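Used & Rare | Shop News

Search titles, authors, ISBN

Irkbridge secondhand bookshop takes in a horseman's library

Anyone who has poked around the back shelves at Orlandini Books in Irkbridge knows that the horse section has never amounted to much, just a few pony stories, a vet's handbook with the spine gone, and whatever came in with the last box from an estate sale. That changed this winter, and we could not be happier to pass the news along. The shop has bought the working library of a retired harness maker from Teston, 1,523 books and pamphlets in all, and the first shelves of it go on sale February 22, 2026.

Despina Ghiță, who has run the shop for 35 years, first heard about the collection in October, when the family wrote to ask whether she might like to come and look at "a few of Dad's horse books." She drove over with two empty crates in the back of the car (she laughs about those crates now) and ended up making the trip again and again until the snow came.

"I thought I'd be home for lunch," she told us. "I sat on the floor of that spare room until it got dark, and the family kept bringing me tea, bless them, and I hadn't even gotten to the bridle books yet."

There are bridle books, and plenty of them, along with saddlers' trade catalogs, driving manuals, stable management guides, breed histories, and a long run of the Stastside Show programs, many with the judges' placings penciled in the margins. Most are reading copies, with the wear you would expect from books that lived near a workbench. Dust jackets are chipped, there is some foxing, and a good many have the owner's neat signature on the front endpaper. The pages are mostly clean, and where they aren't, the listing will say so.

Consolacion Dalisay has been doing the cataloging, and she asked us to mention that each book is being checked page by page before it gets a price, so please be patient if the title you want hasn't turned up yet. She has set aside over 40 of the scarcer items, including a set of hand-colored harness plates, which will be listed later in the spring once the loose ones have been matched to their text. Everything else will go out a shelf at a time, with most of the ordinary hardcovers priced for people who mean to read them.

The family has kept back one book, a battered old guide to stitching that their father learned from as a boy, and Despina says she wouldn't have dreamed of asking for it.

Mail orders are welcome, and so are want lists. If you are after something in particular, send the author and title, and the edition if it matters to you, and Consolacion will write back when she comes to it. 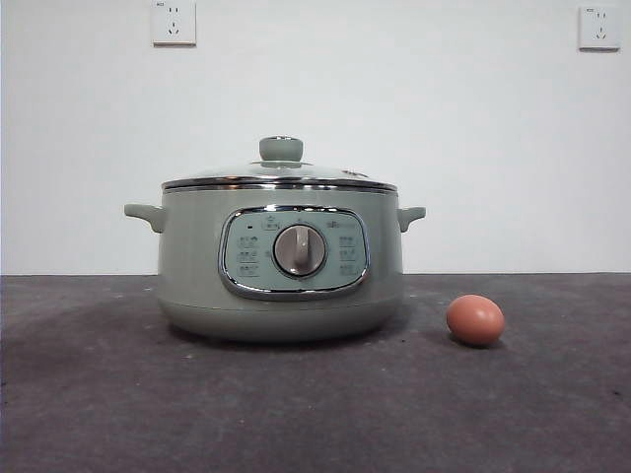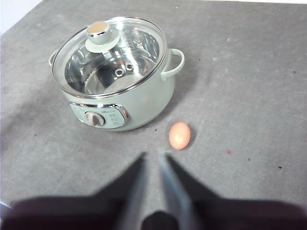
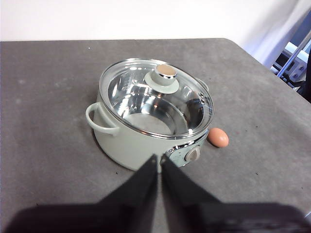 FILED UNDER: BOOKSELLERS & COLLECTIONS

Want lists can be left at the counter or mailed to the shop in Irkbridge, marked "Horse books" on the envelope. Regular trade-ins are on hold until the Teston boxes have been unpacked, though Despina is still glad to talk over larger collections by appointment.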